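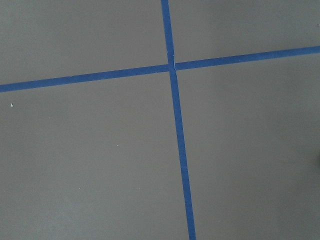 Stulteo Bench Cell
Sorting and kitting arm for small shops

Sold by Sarkbridge
Lead time: 40 working days
Floor or bench mount, single phase power

I run the packing room at Hestus, where we put together repair kits for taps and shower valves, and Sarkbridge asked me to write this page because their own version was mostly torque numbers. You'll find those on the spec sheet. I'm going to tell you what it's like to have one of these next to you all day.

We bought our Bench Cell in March. Before that, every kit was picked by hand from bins: washers, springs, two sizes of O-ring, a little sachet of grease, all into a bag and then the bag into a box. On a good day the room turned out 2,000 kits and everybody went home with sore thumbs. I did that job myself for years before I moved to the desk, so I have opinions about it!

What the cell does

It picks parts out of shallow trays and sets them down in kit order. That's the whole job. The wrist camera finds each part, the arm picks it up, and the kit tray moves along when it's full. It handles parts up to 300 grams, which covers everything we stock except the big brass bodies (we still do those by hand, and I don't mind, they're nice to hold).

You teach it a new kit by showing it one finished tray and then fixing whatever it gets wrong on the tablet. My first one took a whole morning. Now I can do one before the coffee's ready, as long as the parts aren't see-through. Clear plastic sleeves are a pain. Put a dark liner in the tray and it copes a lot better.

What changed for us

Nobody on my team lost their spot, and I know that's the first thing your people will ask, so have your answer ready before the crate shows up. We told ours on a Friday afternoon and I wish we'd done it at the start of a week - they had two days at home to stew on it.

The work did change, though. Two of the pickers now load trays and check finished kits. One moved over to returns, which had been a mess forever. The person who was most against it is now the one who gets called when the arm stops, and she's better at clearing faults than I am. The sore thumbs are mostly gone. What we got in exchange is more walking, more lifting of full trays, and a certain amount of standing there waiting for the thing to finish. Some people hate the waiting. We put the label printer next to the cell so there's something to do with your hands, and that helped.

It's also louder than I expected. It's a steady whirr and then a clack when the tray moves along. We moved the radio.

Setting up

Give yourself more room than the drawing says. The drawing shows the footprint of the arm and leaves out the person with the cart. Plain matte gray is a good color for the work surface, and blue painter's tape is fine for marking out tray positions while you're still changing your mind. We changed ours so many times that I'd hold off on the screw-down tray stops for the first month.

Wipe the surface at every shift change. Grit under a tray will tip it just enough to spoil a pick.

The vacuum cups wear out. Order spares with the machine, and get the softer ones if you handle rubber parts. The Chraibi cups fit without an adapter and they're the ones we've stuck with.

What's in the crate

Arm with wrist camera and cable set
Controller and tablet
Tray conveyor, short version (long version is extra)
Starter set of vacuum cups, hard and soft
Stop button on a lead, plus one for the wall
One day of training at your place for up to 83 kit recipes' worth of questions (their joke, but they did answer all of mine)

Things I'd ask before you buy

Do your parts come in loose or on cards? It can't do cards.
Who's going to be the one it calls at six in the morning? Pick two people, and pay them for it.
Can your supplier send parts in the shallow trays? Ours does now, and it saves us an hour of tipping and spreading every day.

Sarkbridge will run a sample of your own parts before you order. Send them your worst ones, the bent springs and the sticky O-rings, and ask for the list of missed picks along with the good ones. Delivery, mounting options and service plans are on the order form.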